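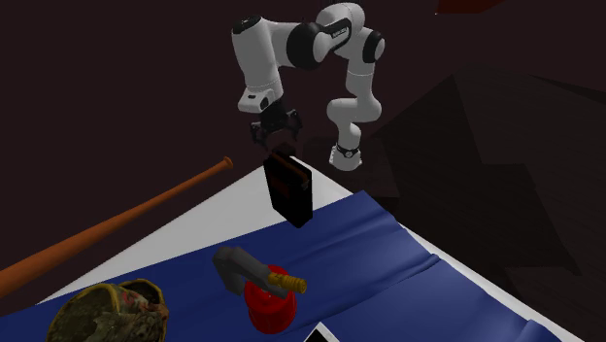
I love a book with a plain spine, and I have loved them since I was old enough to be trusted alone in a library. I mean the cloth-covered kind with no author photo and no quote from a famous friend, the ones you have to pull off the shelf to find out what they are. Give me something as simple as a black rectangle with a dark red band near the top and I am already reaching for it! I don't care whether it holds sea stories or a history of salt. A spine like that asks you to be curious first and gives you the answer later, and I think we have let too much of that slip away.

The town library in Clandeten still has a whole wall of them. I moved there at 22 knowing no one, with a job that finished at two in the afternoon and an apartment that got no sun, so I spent that first winter on the floor between the shelves. Half the books had been rebound at some point in the same heavy cloth (dark green for fiction, brown for travel, black for everything the binder couldn't place), and the stamped titles had worn down to a few gold crumbs. You'd tilt the thing toward the window and read it like a coin. I found a book on lighthouse keepers that way, and one about the making of felt hats, and a novel so good I walked home in the dark still reading it under the streetlights. I never would have typed any of those into a search box. How could I? I didn't know I wanted them.

People tell me that this is what recommendations are for now, and fine, I use them too. They're good at handing me the next book by someone I already like. What I miss is the wrong turn. I miss picking up a book about bees and opening it to find it's about bankruptcy, and then staying with it for 18 pages out of pure stubbornness, and then finishing it. My favorite book of the last ten years came to me because I was looking for the one next to it.

Publishers have their reasons, I know. A cover has to work at the size of a postage stamp on a phone, so everything gets big letters and bright shapes, and some of those covers are gorgeous. I've bought books for the jacket and I'll do it again. But I take the jacket off as soon as I get home, and nearly every time there's a lovely quiet object underneath, smooth boards and a bit of foil, dressed up in somebody else's coat. Why hide it?

There's a used bookstore called Alard, up a flight of stairs over a shoe repair place, that does something I wish every store would copy. The back room has one long shelf of jacketless hardcovers in no order at all. No genre, no alphabet, 2 dollars each. I went in one wet afternoon in June for a birthday card and came out with 11 books and no card. One was a guide to pruning pear trees. I don't have a pear tree! I read it all the same, and now I can't pass one on the street without looking up at where the branches fork and having opinions.

So my request is a small one. If you run a library, keep a shelf unsorted and let people wander it. If you have books at home, take off a few jackets and mix up the rows, and let your kids or your guests go fishing. And if you're in Clandeten, the black ones are on the bottom two shelves, left of the radiator. Bring something to sit on, the floor is freezing.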